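Premgate Desktop Refurbishing Guide
Section 13: The Drive and Its Blue Caddy

Written by Idris Prosser. Corrected, at length, by Hatsue Sakai. Revised 12 October 2025.

By now the side panel is off and you have put its screws somewhere sensible. If you put them on the carpet, go back to Section 2 and read it again with more humility.

This section covers taking the hard drive out of an older tower, checking it over, and seating it again. The drive lives in a blue plastic caddy, which lives in a metal cage, which lives in the case. Most of the trouble people have comes from pulling on the wrong one of the three.

What you need

A clear stretch of bench
A small flashlight
An anti-static wrist strap, attached to something other than your good intentions
One sheet of masking tape labels (the Lesow ones stick; the others are confetti)

CAUTION: Shut the computer down, unplug the power cord from the wall, then hold the power button in for a few seconds. Asleep is a different thing from off. Hatsue has asked me to put this in capital letters. I have compromised on a caution.

Removing the caddy

1. Lay the tower on its side with the open side up. Turn it so that light reaches the drive cage. Your head will be in the way no matter what you do.

2. Find the drive. Blue plastic is the giveaway. On towers of this sort the manufacturer saved its one cheerful color for the parts you are allowed to touch.

3. Label both cables at the drive end, then unplug them. Hold the plug, never the wire. If a plug has a metal latch, squeeze it first.

4. Take hold of the blue handle and ease the caddy out along its rails. It should move with firm, even pressure. If it refuses, look for a cable you swore you unplugged in step 3.

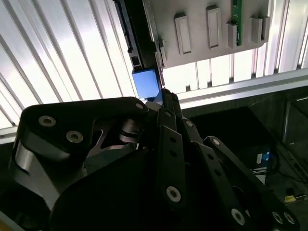
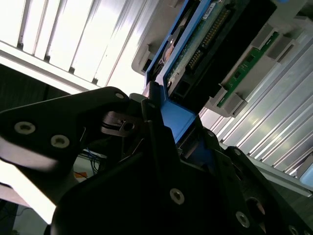
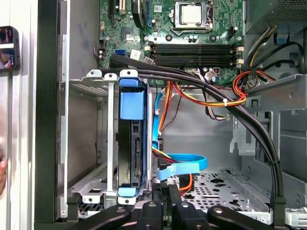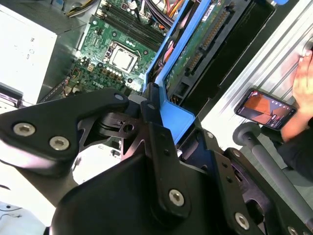

Checking the drive

5. Hold the drive by its edges, still in the caddy, and keep your fingers off the green circuit board and the gold connector pins. They have done nothing to you.

6. Look along the connector with the flashlight. Bent pins, cracked plastic and old sticky residue all go on the job sheet. "Looks fine" does not go on the job sheet. Write what you looked at.

7. Check the caddy itself. The plastic gets brittle with age, and a clip that has gone pale at the bend is on its way out. Spare caddies are in the Nakajima drawer, shelf 447, behind the floppy drives we are apparently keeping forever.

NOTE: If you need to take the drive out of the caddy, spread the plastic gently from one side. Brute force gets you a drive, half a caddy and a talk with Hatsue.

Other things in the case to leave alone

With the CPU cooler off, the processor's metal lid is out in the open, and people can't resist it. Resist it. Keep sleeves, caddies and cable ends away from the socket and its lever. A dropped drive makes a very effective hammer.

Empty memory slots are to stay empty until Section 14. Dust them if you must, with air, in short bursts.

CAUTION: The power supply stays shut. It can hold a charge after the cord is out, and there is no part in there that this guide will ever ask you to find.

Putting it back

8. Line the caddy up with the cage rails, the same way around as it came out. If you can't remember which way that was, look at where the cables reach. They are not long enough to lie.

9. Slide the caddy in until it stops, then press until the clips engage. Give the handle a light tug. A seated caddy stays where it is. A caddy that comes back to see you goes in again from the start of this step.

10. Reconnect the data cable, then the power cable. Both plugs are keyed and fit one way only, although a determined person can make them fit the other way once.

11. Peel off your labels. Write the drive's serial number in the Nadesar log, along with your initials, and move the tower to the memory bench.

If the drive does not show up later

Check both plugs at the drive, then the data cable at the motherboard end. Swap the cable before you blame the drive. Of the last 151 towers that came back to me marked "dead disk," over 100 had a bad or loose cable, and I am still being gracious about it.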